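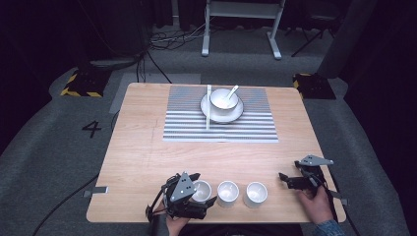

Table setting task, station 4. Bowl, spoon and chopsticks on the mat, three cups up front.

ok short thread on the demo collection stuff bc people keep asking

1/ no teleop. a person holds both grippers and just does the task by hand. same jaws go on the Totero arms later so the motions carry over, mostly

2/ 1,994 demos total. we toss a lot. dropped cups, cables snagging, someone pausing to think

3/ main result: moving the start positions every time beat adding more data. 200 demos w/ shuffled cups did better than the full set we had from June with everything in teh same spots. did not expect it to be that lopsided

4/ cups = fine. chopsticks = pain. thin, white, they roll. policy grabs mat instead

5/ we tried 8 layouts, held out one, trained on the other 7. held out one still works for cups + bowl. spoon is hit or miss, depends which way the handle points

6/ Jelard baseline numbers coming, need to rerun, had a bad calibration file in there. my fault

7/ writeup when its done. code too, once I clean it up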